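Mind the new starter

By Celeste Pinheiro

The robot at Grelance has been given a sleeve. I mention it because it took us two years to get aprons.

I work in returns, where people send back kettles they have used for 24 days and describe as unopened. We get up to 500 parcels a shift in December. In spring the firm bought a pair of robotic hands through an outfit called Trulano, and management held a meeting to tell us our jobs were safe. I had been sleeping fine until then.

So far they have been right, in a way. I still have a job, but it's a different one. I used to open boxes. Now I stand near something that is learning to open boxes, and I fill in a form when it gets stuck. The form has 55 fields. Schwaiger, who make our shelving, once sent us a whole mezzanine with less paperwork.

What has gone is the talk. You can gossip across a bench while your fingers get on with the tape. You can't while watching somebody else's fingers, and the ones I watch have never met anyone worth discussing. The new grade, 'process companion', pays 165 pounds a month more. I took it, and I'd like it noted that I wasn't asked whether I wanted company.

I don't hate the thing. I'd have liked a say in where it went, who trained on it and what became of the afternoon break, which is now called a reset window. The union at Sorov got all that in writing before the crates arrived – we got a leaflet.
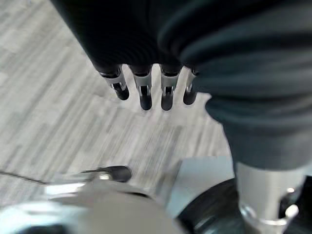
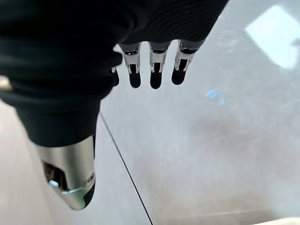

My colleague's fingers, at their usual downward angle.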